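Open day at Zerano: two arms, one table and a lot of questions

Posted 2026-02-23

Visitors to the Zerano open day had to walk the full length of the building to reach the robots. The workshop is at the back, past the offices and the parts store, and by mid-morning the hallway outside it was lined with coats. The organizers had expected a quiet day. By closing time, 73 people had signed the book at the door.

The engineer who ran the demonstration agreed to sit down with us afterward, on the condition that we leave names out of it. "It's a group effort and I just happened to be the one talking," the engineer said. We spoke in the lunchroom over cold coffee, with the last few visitors still drifting past the door.

Zerano is a small firm. It shares its building with Szabó, a machine shop that makes brackets and jigs, and the two businesses lend each other tools and floor space. The open day was a joint event. Szabó showed its mills and a press at the front of the building, and Zerano showed a pair of small robot arms working at a white table.

What people came to see

The engineer said most visitors arrived with one of two pictures in their heads: the big machines in car plants, or something from a film with legs and a face.

"Then they come around the corner and it's a table about the size of a desk with two skinny arms bolted to the front of it," the engineer said. "Some of them look a bit let down. That lasts until it moves."

The work on show was handling everyday objects, mainly stationery. Pens and markers were chosen early on, the engineer explained, when the group wanted items that were cheap and easy to replace. They also turned out to be hard to handle. A marker is thin, it is round, and it rolls.

"If you want to find out how good your gripper is, give it a marker," the engineer said. "A box sits there and waits for you. With a marker, if one finger touches before the other, it's gone."

Caps are worse. They are short, and there is little to hold on to. A finger that comes down a few millimetres to one side will push a cap along the table without ever getting hold of it. The engineer said that on a bad day the group can lose a whole afternoon to caps.

Several visitors asked what the robot itself could see. The engineer said that was the question of the day, and the answer was: its own two fingers, mostly, and whatever happens to lie past them.

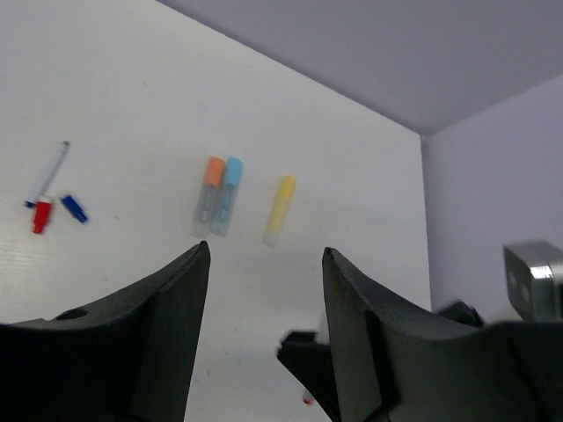
How the arms are taught

Zerano does not write out each movement in advance. A person guides the arms through a job many times, and the recordings of those sessions are used to train the software that later runs the arms on its own. The firm calls its software Satix.

"People think there's a list somewhere that says move left, move down, close," the engineer said. "There are machines like that and they're very good at what they do. But put the marker somewhere else and that list is no use to you."

The group recorded more than 2,000 runs before the open day, most of them in January. Each one is short. Someone sets out the objects, guides the arms through the task, then clears up and sets them out again in a different arrangement. The engineer described it as dull work that has to be done with care. If the same person always puts the highlighters down in the same spot, the software learns the spot and pays no attention to the highlighters.

"We caught ourselves doing that," the engineer said. "Everybody has habits. You think you're being random, and you're putting the yellow one on the right every time."

The fix was to rotate staff. People from the office took turns, and so did two of the machinists from Szabó, who proved to be among the best at it. The engineer put that down to years of working with their hands while watching something small.

We asked whether visitors were allowed to try. They were, for part of the afternoon. Children were generally better than their parents, the engineer said, being less worried about looking foolish. Adults tended to stop halfway and apologize. One visitor spent a long while on a single cap and refused to give up the seat.

When it doesn't work

The demonstration was not polished, and the engineer saw no reason to hide that. Of 47 attempts run in front of visitors with the software in control, around 30 finished the job. The others ended with a dropped object, a missed grasp or an arm stopped by hand.

"I'd sooner show people that than a video of the one good run," the engineer said. "They've all seen the video. They want to know what happens when it misses."

Usually, very little happens. The fingers close on air, the arm waits, and then it tries again or has to be stopped. The crowd groaned each time, and the engineer came to enjoy it. By lunch, people at the back were calling out advice.

Light was a problem in the morning. The workshop has a high window, and the group had covered it for months without giving it much thought. It was uncovered for the open day so that the room would feel more welcoming. The arms started missing objects they had picked up the day before, and the cover went back up after the first hour.

We asked why there were two arms when a good deal of the work seemed to need one. The engineer said that was a fair point for simple pick-ups. Two arms matter when one has to hold an object while the other does something to it, and the group has its sights on jobs of that kind. 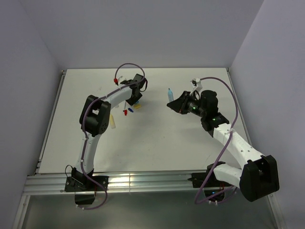 Pulling a cap off a marker is the usual case. It takes a person no thought at all. For a pair of arms, one gripper has to hold the barrel firmly enough that it doesn't slip while the other pulls straight back, and if the pull is crooked the whole thing twists out of both. The engineer said the group is still some way off doing it reliably and would not put a date on it.

There is also the matter of the arms keeping out of each other's way. They share one small table, and both can reach the middle of it. The engineer said a fair share of the group's early trouble came from that, and that the rule now is to start slow and speed up only once a task has run cleanly for a full day.

Questions about jobs

More than one visitor asked who the robot was going to replace. The engineer said the question deserved a straight answer and tried to give one each time.

"Right now it couldn't replace anybody," the engineer said. "It can sort of tidy a desk. But I don't tell people it'll never matter, because I don't know that, and they can tell when you're brushing them off."

The firm hopes to sell into small packing operations, the kind where the mix of goods changes from week to week and a fixed machine would never pay for itself. The engineer has visited a few such places and said the managers there mostly talk about how hard it is to find people for the late shift. The workers talk about sore wrists. Both came up with visitors too, including a retired packer who stayed for most of an hour and had firm views on how the gripper fingers should be shaped.

"Best conversation I had all day," the engineer said. "I wrote down most of it."

The suggestion was for a softer pad near the tip, where a person's fingertip would give a little. The group has tried pads before and found they wore out quickly, but the engineer means to go back to the idea using a different material. Szabó has offered to make a mould.

Next time

Zerano plans to open its doors again, though the engineer would like to change a few things. There should be a screen on the wall so that people at the back can follow along. The session for trying the arms should be longer, with a sign-up sheet, and the talk beforehand should be shorter.

The engineer would also like to bring in a wider range of objects. Visitors kept offering things from their own pockets and bags: keys, lip balm, a folded pair of glasses. The group said no to the glasses and yes to the keys. The keys took six tries.

Schools and community groups that would like to arrange a visit before then can write to the Zerano front office. Groups are kept small, as the workshop holds only a dozen people comfortably. Rirkaritz, the café across the road, has offered to put out sandwiches for anyone who books a morning.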